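Notebook, July, folding bench, perception and grasp planning

Started 9:40, stopped when the replay disk filled up.

Good day! The new grasp scorer is in and it runs inside the loop without making the controller stutter, which I honestly expected to spend the whole morning on. Writing this down while it's fresh, so forgive the order.

Where we were: Nolent (the planner, for anyone reading this who came in after the rename) was picking grasp points off the overhead depth cloud, sending the arm, closing, and then going blind until the lift check. That worked fine on towels. On anything with a sleeve it would grab whatever was highest, and the highest thing in a crumpled heap is often three or four layers at once. Then the lift comes up as a ball and the unfold step has nothing to work with.

What changed: the overhead camera still proposes, but the wrist camera now gets a vote in the last bit of the approach. Timcombe takes a wrist frame, segments cloth from fingers and table, looks for hems and fold lines, and hands back a small set of scored pinch candidates with an angle for each. Nolent takes the best one if it beats the original by a margin, otherwise it carries on as before. I left the margin high for now. I'd like it to change its mind for a good reason.

Timing first. Timcombe was taking far too long per frame when I ran it as its own process and shipped images over the socket. Moved it into shared memory with a ring buffer of 10 frames, dropped the oldest on overflow, and the median went to 154 ms from capture to scored candidates. The controller never waits on it. If nothing has arrived by the time the fingers are at the commit height, the old target stands. Ran that path on purpose by killing Timcombe in mid-approach and the arm carried on as if nothing had happened. Lovely.

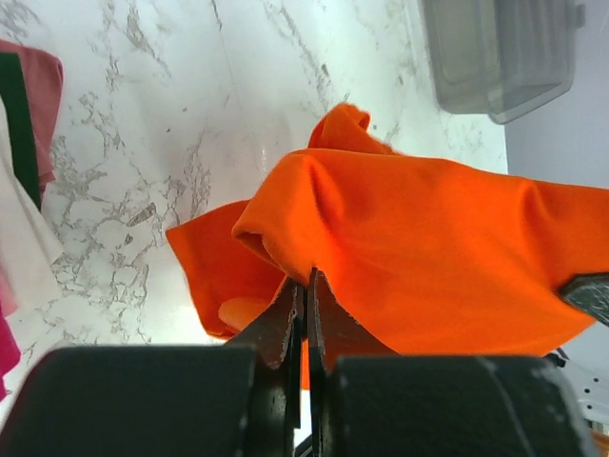
Hem detection is the part I'm most excited about. The old edge detector was basically contrast plus a curvature threshold, and it fired on every crease in the pile. The new head is trained on the Makowska set, 3,965 labeled wrist frames, with hems, raw folds and creases as separate classes. It can tell a rolled edge from a ridge most of the time now. The orange garment is a nice test for it: the hem curls into a little tube with its opening to the left, there's a peak standing up above it, and diagonal creases run from the pinch toward the upper right. The old detector would have called all of those edges and been equally sure of each. What I want out of the new one is the tube ranked first and the creases ignored, and a flag on any pinch that isn't on a hem. The strip of cloth showing in the gap between the fingers is worth using too. I've added a finger-gap crop as its own input channel, so after closing we get a yes/no on cloth between the fingers straight from pixels, without leaning only on the gripper position reading. Thin knit barely moves that reading.

Things that went wrong:

Glare. Where the light comes back hard off the pale table, the segmentation loses the border of anything light-colored, and white cloth is the worst. Fixed exposure helped more than any of the clever stuff. Auto exposure is now off at startup in the Timcombe config. Please don't turn it back on.

Veins in the marble. I had three frames where a gray vein running up to the cloth was scored as a fold line. The score was low but it was there. Masking candidates to lie at least a few pixels inside the cloth region gets rid of them, at the cost of missing hems right on the outline, and those are often the ones we want. Not happy with this yet. Maybe use depth to break the tie, maybe just more table in the training set.

Frame transform. Lost most of an hour to candidates that were all rotated by the same amount. The wrist camera extrinsics were being loaded twice, once by the driver and once by my node, and applied twice. There's now an assert on startup that compares the two and refuses to run if they disagree. Should have had it from the beginning.

Replay tool. I cleaned this up over lunch and I'm very fond of it. Point it at a log and it steps Nolent through every decision with the wrist frame, the candidates drawn on, and the reason code for the choice. You can edit the margin and rerun from any step without touching the arm. Went through 1,328 logged approaches with the old and new scorers side by side. I've only looked properly at the disagreements in the first batch, but I agree with the new one in nearly all of them. The ones where I don't are mostly neck openings, where it sees two hems close together and splits the difference, landing in the hole. That's a planner bug more than a perception one: Nolent averages candidates within a radius, and it shouldn't average across classes or across separate hem instances. Easy change.

Settings as left tonight: margin high, exposure fixed, gap channel on, averaging still on (don't trust neck openings). Branch is pushed under altthorpe-wrist, named for the Altthorpe demo build it's meant to go into.

Next:
- instance IDs on hems, then turn off averaging across them
- regrasp on a negative gap check, one retry only to begin with
- more white-on-white frames for labeling
- move old replay logs off the disk before starting anything
- try the lift check with the gap channel alone and see how far it gets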